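The housekeeping lead at the Otetti, a 265-room hotel on Drurnum Street, has firm opinions about drawers. She has been there 8 years and says the one by the sink is where a guest decides what sort of place this is.

"They check in, they look at the bed, they look at the view," she says. "Then they open the little drawer. Everybody opens the little drawer."

The drawer belongs to a gray plastic organizer that sits on the vanity, and filling it is a job she refuses to rush. Packets go in upright, faces forward. She has sent people back over a dental kit with its logo to the wall.

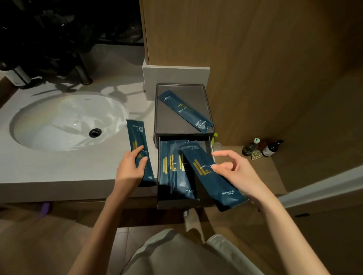

"I had a supervisor at the Hsueh who just dumped everything in a dish," she says, with the tone other people save for arson. "You'd go looking for a toothbrush and come up with three sewing kits and a shoe cloth."

New hires get 2 shifts of training on the bathroom alone. The part that trips them up is sorting, as so much of what hotels hand out now comes in a slim dark packet. At seven in the morning, she admits, a shower cap and a toothbrush can look like cousins.

"So read the packet," she says. "It's printed right there. Reading is free."

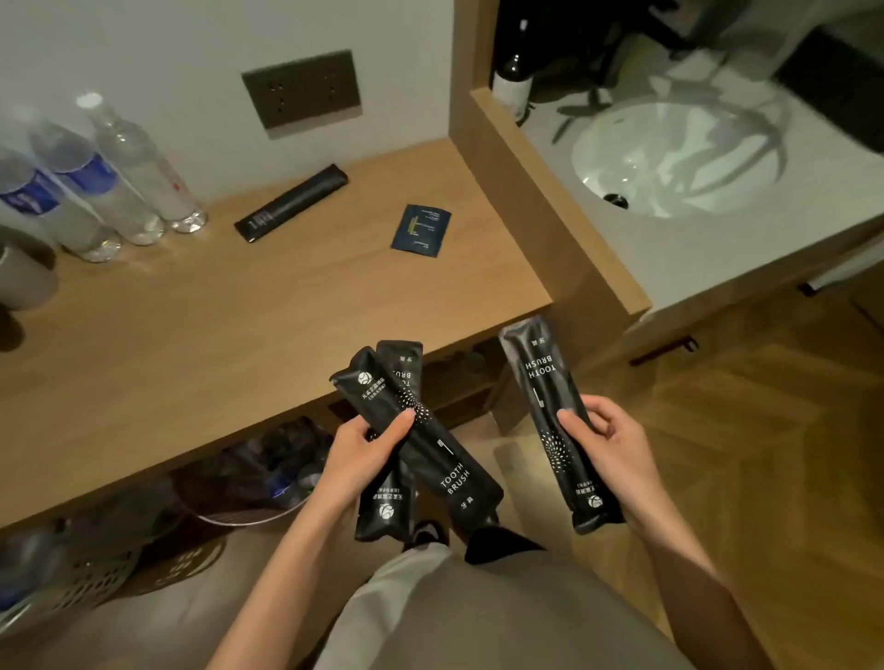
She's less strict about the water bottles, which surprised me. Those she leaves to the room attendant's taste – within reason, and reason is defined by her. The Warken, across the street, folds its washcloths into swans. She has seen the swans. She has no comment on the swans.

What she does like is a drawer that slides shut without catching. Overfill it and the packets lean, the front one snags, and the guest gets a fistful of paper and a bad mood.

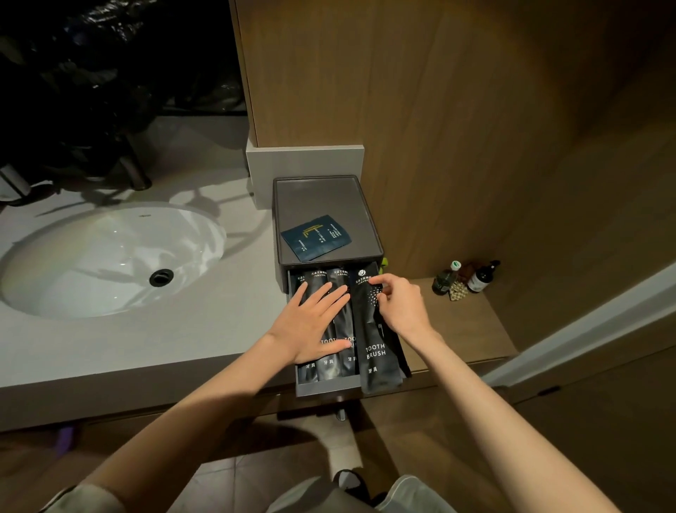

So where does the shower cap go?

"On top of the box, where you can grab it with your eyes half shut. I'm not a monster."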